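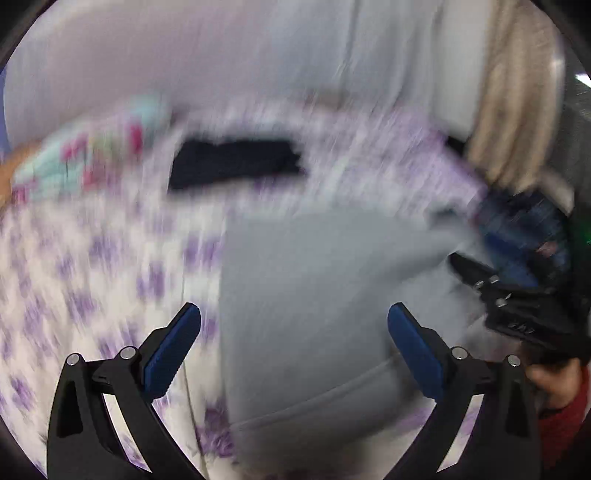

When one country has a quarrel with another, it can ask a court to decide who is right. This page is about a made-up quarrel between two countries, Clellton and Dandora, and what a court would do with it.

## What is the quarrel?

A river called the Grewal runs through both countries. Clellton is upstream and wants to build a dam. Dandora is downstream, and 1,646 of its farms use the river water. The two governments talked for 4 years and could not agree.

## Who goes to court?

Only the countries can. A farmer cannot bring the case, and no person goes to prison at the end of it. Each country sends lawyers to speak for it.

## What happens there?

1. Both countries agree that the court may hear the case. Often they have already promised this in a treaty, a written agreement between countries.
2. Each side sends in its arguments on paper. These can be very long. Dandora's has 697 pages.
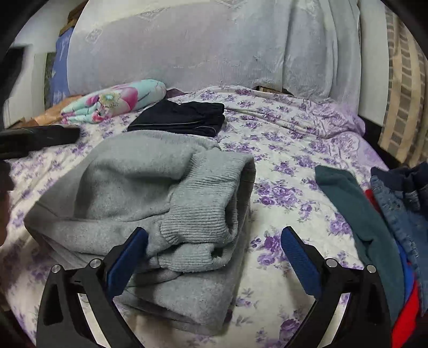
3. The lawyers speak in front of the judges, who may ask them questions.
4. The judges talk in private, then vote. The side with more votes wins.

## Does everyone obey?

Most of the time, yes. The court has no police of its own, but a country that ignores a ruling may find that others stop trusting its promises.

**Word to know:** *ruling*, what the judges decide.

Written by Deepak Bhardwaj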